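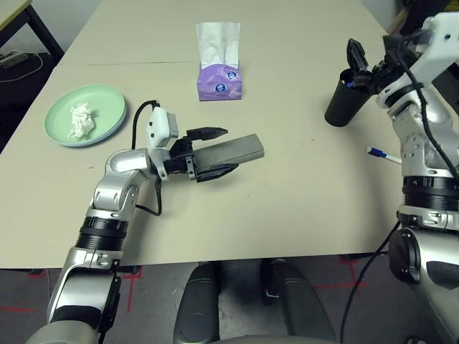
*Both arms at the big table -- the left one has the gray block, the right one is at the cup.*

**Wanted: two or three people to help with a two-armed robot (Trement shared workshop, evenings)**

Hi! I'm Océane, and I have the bay at the back of the Trement workshop with the red tape on the floor. I've been putting this robot together since last June, first in my garage and then here, when it got too big to share a garage with a car. The build goes by Egilsson, after the street I lived on when I drew the first sketch (the sketch was terrible, the name stuck).

The goal is simple to say and slow to do: I want it to clear a table. Plates, cups, pens, used tissues, all the stuff that piles up on my own desk by Thursday. The arms move, the grippers open and close, and the camera on the left wrist sends a picture to my laptop. What I don't have is enough hands and hours, so I'm looking for company!

**What you'd be doing**

- Setting out everyday things on the table, running a pickup, writing down how it went, and doing it again. My plan is 300 runs before the end of June, and one person can't do that and stay cheerful.
- Helping me tidy the cables. The one at the left wrist makes a big loop over the table and I'd love a cleaner route for it.
- If you write Python: the code that decides which arm goes for what. It's a mess, and I say that as the person who wrote it.
- If you like making things: new fingertips. I want to try softer pads and a couple of different shapes.

**Who I'm hoping for**

You don't need a robotics background. Patience matters a lot more, and so does being OK with taking notes by hand. If you've fixed bikes, sewn costumes or run a 3D printer, you already know things I need. You do have to be 18 or over (workshop rules) and do the safety walk-through with me before your first session. It takes an hour and I bring cookies.

**Time and money**

Sessions are 3 hours, one evening a week, for 4 months. I can pay $100 a month toward your travel and food -- it's not a wage and I won't pretend it is. You'll get your own key fob for the workshop while you're on the project, and your name goes in the build log if you want it there.

**How to get in touch**

Leave a note in the Pratomton box by the front desk, marked for Océane Lachance, with your phone number and a few lines on something you've made or repaired. Come by and say hello too, I'm usually in the bay after dinner. I'd like to hear from everyone by Saturday, March 14, 2020, and I'll call you back either way.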